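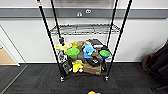 Why does my telescope mount lose its alignment every time I slew across to the other side of the sky?
Check the time zone and daylight saving setting in the hand controller first, then the clutches. In my case it was a bit of both.

Ticket opened January 2, 2019
Product: Sasov equatorial mount, hand controller firmware 7

Hi all, me again. I've been trying to do a run on Jupiter's moons and a few of the brighter asteroids before work, and the mount keeps landing well off target. I do a two-star alignment, it says success, I centre the first object no worries, and then the next one is nowhere in the eyepiece. The tube is a secondhand Vasylenko reflector with a 9 mm eyepiece, so there isn't much field to play with.

What I've tried so far:
Factory reset, twice. No change.
Swapped the power pack for a mains adaptor. No change, but the slewing sounds healthier.
Re-entered my latitude - I'd left it set for the northern hemisphere after the reset, you can imagine how that went!

Update: the Pusa planetarium software on my laptop disagreed with the controller on sidereal time by an hour. I'd ticked daylight saving and also bumped the time zone forward, so it was being counted twice. Fixed that and the error shrank heaps.

Update 2: still a small drift after long slews. Tightened the declination clutch, which I'd left pretty loose since July (my fault, I'd been balancing a heavier camera), and redid the alignment using stars further apart. Asteroids are landing in the eyepiece now, a bit left of centre but I can live with that.

Happy for this one to be closed.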